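Section 8. Showing the Grerkevex Grippers to Visitors

We've put this section together for anyone hosting an open day, and we do hope you enjoy it as much as we do at Plollholm!

1. Welcome your guests and let them find a place to stand before you pick anything up.
2. Take one gripper in each hand and open and close both slowly, a few times over.
3. Check that the cables run freely from your hands – a little slack makes everything easier.

Caution: Keep guests clear of the cables on the floor.

4. Begin with the bathtub. Reach toward the faucet with your left hand and keep your right over the basin, turning your wrists gently so the marker cubes stay uncovered.

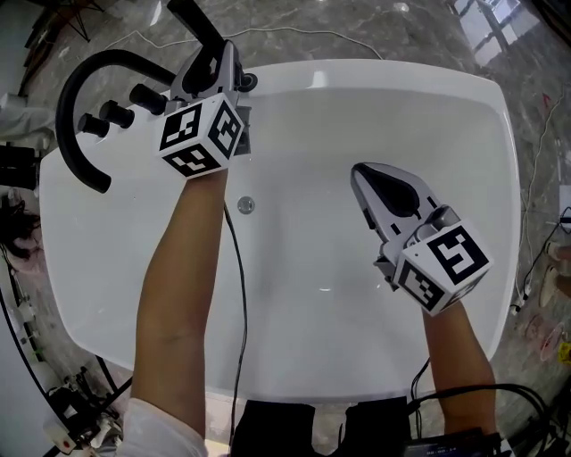 5. Go on at an easy pace, talking as you work if that feels natural, and stop whenever somebody has a question.
6. Set both grippers down before you invite a guest to try them.

Note: Giuliana Bedoya keeps the guest sign-up sheet, and she's always glad to add a name.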